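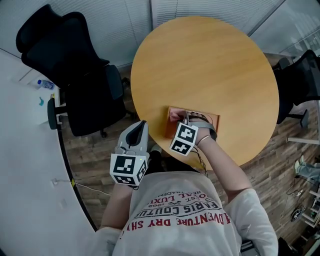

Station 2, round table. Marker cubes on the right hand and on the gripper in the left.

Tinedar demonstration station - pre-session safety and data check
Completed 19 July 2019
Method under test: mixed-hand demonstration (one bare hand, one handheld gripper)
Ratings: OK / FIX / STOP. Comments are required for anything that is not OK. Comments on OK items are tolerated.

SECTION A. FLOOR AND FURNITURE

A1. Cables clear of the demonstrator's feet
FIX. A thin white cable comes out from under the curved counter and heads for wherever the demonstrator happens to be standing. There are more loose cables by the white shelving. This item was marked FIX in May as well, in much the same words. Tape it down.

A2. Chairs out of the reach zone
FIX. Two office chairs by the table. They have wheels and therefore opinions. Push both back before recording.

A3. Liquids away from equipment
OK. Water bottle is on the counter and has a cap. Keep it that way.

A4. Observers outside the marked line
FIX. There is no marked line. The form assumes one. Put down tape or change the form.

A5. Table stable, no rocking under a leaning adult
OK. Leaned on it from four sides.

SECTION B. WORN EQUIPMENT

B1. Hand strap snug, no pinching
OK. Two fingers fit under the strap at the palm. If the demonstrator says it tingles, stop and refit. If the demonstrator says it is fine while shaking the hand out, also stop and refit.

B2. Cube seated, no wobble
OK on the hand. FIX on the gripper: slight play when twisted. A wobbling cube gives a beautifully smooth track of the wrong thing.

B3. Jewelry removed from the tracked hand
FIX. Bracelet on the right wrist, just behind the strap. The form says none. Take it off and put it somewhere it will be found again.

B4. Cable slack from strap to body
OK. Full reach across the table without a tug.

B5. Gripper fingers open and close freely, no sharp edges
OK. Closed on a pencil 15 times. The pencil is fine.

B6. Loose clothing clear of the gripper
OK, with a note. Roomy T-shirts are allowed, but check that the hem stays out of the gripper when the demonstrator leans in. Large printed lettering does not seem to bother the tracker. We did check.

SECTION C. TRACKING AND LIGHT

C1. Both cubes visible from overhead through the whole task
OK. The left hand covers part of the gripper when held upright, but the marker faces stay in view. Ask for a lower grip if the dropout counter starts climbing.

C2. Blinds set
OK. Fully open blinds in the afternoon put glare on the table, and Statov (our pose filter) handles glare by making things up.

C3. Lens calibration within limits
OK. Straight things still bend near the edge of the view. That is the lens. Please stop filing tickets about the blinds.

SECTION D. DOES THE DATA DESERVE TO EXIST

D1. Episodes recorded to date
1462, after deleting the ones where the tray was set down the wrong way round.

D2. Mixed-hand against two-gripper baseline
The bare hand is quicker at picking small things out of the tray, and demonstrators complain less. The policy trained on it does worse at release: it opens late and drags the piece. We suspect the retargeting step in Tlapale, which treats a relaxed hand as a closed one. Not a safety matter until the arm runs it, at which point it becomes one. No playback on the arm above slow speed.

D3. Rest breaks logged
FIX. Breaks were taken. Logging was not.

OVERALL
Not cleared. Clear A1, A2, A4, B2, B3 and D3, then recheck. Copy to the Prormont binder, left pocket, behind the May one.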